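Progress report to the Forudari Fund
Refurbishment of the upper floor, Nalow building
Prepared by Decha Klinhom, project lead
2018-10-22

Grant awarded: 3065
Spent to date: 2642
Remaining: 423

1. Summary

The upper floor has been in use since June and most of the work listed in the application is finished. The stair railing has been repainted, the wooden floor has been sanded and sealed, and the old partition has gone. Two items are still open: the storage wall and the signs for the stairs. We expect to finish both within the amount that is left and are not asking for an increase.

2. Work completed

The floor took longer than planned. The boards near the top of the stairs had been patched at different times and did not sit level, so Firnimen had to lift a strip and relay it before sanding. They charged for the extra day but not for the materials, which they had left over from another job. The sealant is the matt type we described in the application. It marks less than the old varnish did, although we have asked users to keep felt pads on anything heavy.

The railing was stripped by hand and given two coats of black. We had hoped to do this over a weekend and keep the stairs open, but the paint needed longer between coats than the tin suggested and the stairs were closed for four days. Groups due to meet upstairs moved to the ground floor during that time. One session was cancelled and has been held since.

Removing the partition was the largest single change. It had cut the floor into a narrow front room and a back room with very little daylight. With it gone, the space reads as one large room and people coming up the stairs can see at once whether something is going on. The wiring that ran through the partition was rerouted along the ceiling – a cost we had allowed for, and the invoice came in slightly under the quote.

3. How the floor is being used

The application said the floor would be a shared working space for people making and testing things, with no fixed desks. It has been run that way from the start. Groups book by the half day and clear up after themselves. Hodoroagă, the design workshop from the ground floor, has made the most bookings, mainly because their own room is too low for anything that has to be lifted or hung.

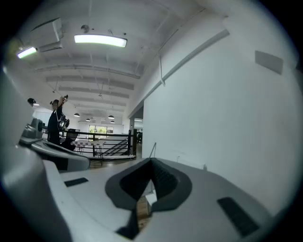
The upper floor in use, with the stair and its black railing behind.

Having the open side of the room next to the stairs has worked well on the whole. It does mean that noise carries down, and we had two complaints from the ground floor in the first weeks. We now ask groups to keep power tools to the afternoon, and there have been no complaints since that rule went up on the booking page. We have also asked that bags and cases are kept well back from the top step. Most people do this without being told.

Users were asked for comments at the end of the summer. The light and the floor were mentioned most often. The lack of storage came up in nearly every reply, and several people said they would book more often if they could leave things overnight. Others asked for a second row of sockets. This was not part of the application and we have not priced it.

4. Work outstanding

The storage wall was due to be built in the summer. The first design used deep cupboards along the whole of the long side, and once the partition was down it was clear that these would take up too much of the room. Hodoroagă have drawn a shallower version with open shelves above and lockable doors below. The drawings are agreed. The timber has been paid for and is stored on the ground floor, so the only cost still to come is for hinges, locks and fixings.

The stair signs are simple and will be ordered once the wording is settled. We want one at the bottom giving the booking details and one at the top with the rules on tools and bags.

5. Budget

The largest payment was 2000 to Firnimen, covering the floor, the partition and the rewiring. The rest of the spending to date went on paint, sealant, tool hire and the timber for the storage wall. Copies of all invoices have been sent separately. From the remaining 423 we will pay for the fittings and the signs. If anything is left over we would like to put it towards spare sealant for the floor, and would ask the Fund to confirm that this is acceptable.

6. Next steps

Hodoroagă will start on the shelves as soon as the fittings arrive, working in 3 stages so that the room can stay open for bookings. The signs will go up at the same time. A final report with the closing accounts will follow when the storage wall is in use.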